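Teaching a simulated arm to pick up a bottle by remote control
Gemma Rudd, 14 April 2021

I've been recording demonstrations in our kitchen sim for a couple of months now and I still get a little thrill when the arm follows my hand! If you've got Irko installed and a controller that tracks position, you can have your first recordings done in an afternoon.

Before you start

Load the kitchen counter and let everything settle for a moment. Objects drop a tiny distance when they spawn, and if you begin too early you'll record them wobbling. Then have a good look round the counter from a couple of camera views and decide what you're going to pick up. Go for something with an easy shape to close two fingers on.

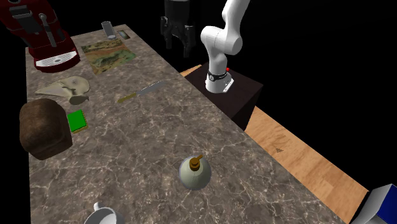 I like the round bottle with the stopper for a first go. It's forgiving if you come straight down on it, and it teaches you quickly what happens when you don't (mine rolled off the counter more than once).

Set the motion scaling to 2 to 1, so your hand travels twice as far as the gripper. It feels sluggish for a minute, then it feels lovely. Tibor Jakab runs his at one to one and gets away with it, but he's had a lot more practice than me.

Recording a demonstration

1. Press reset, hold the controller in a comfortable spot and squeeze the clutch. The arm only follows while the clutch is held, so you can let go, move your hand back and carry on whenever you run out of reach.

2. Start recording, then move over the bottle with the fingers open. Get the height and the angle sorted up here, where there's nothing to bump into.

3. Come down slowly and close the gripper. Wait a beat before lifting. Those still moments really help when you look at the data later.

4. Lift just clear of the marble and pause again. Keep the fingers pointing down, and check there's nothing close by that you'll clip on your way across, knives especially.
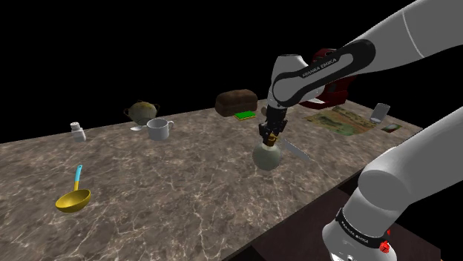 5. Carry it to your target spot, lower it, open the fingers and back straight up. Stop recording once you're well clear.

Keeping the good ones

Play each one back at normal speed and bin anything with a dropped bottle or a long dither in the middle. I cap mine at 2000 steps. On my first evening in February I recorded 20 and kept 14, and I was thrilled with that!

Shuffle the objects between runs too. If the bottle always starts in the same place, your policy will happily learn the place and ignore the bottle. Sándor Magyar's shuffle script is in the Irko tools folder, and it takes the object names as a plain text list.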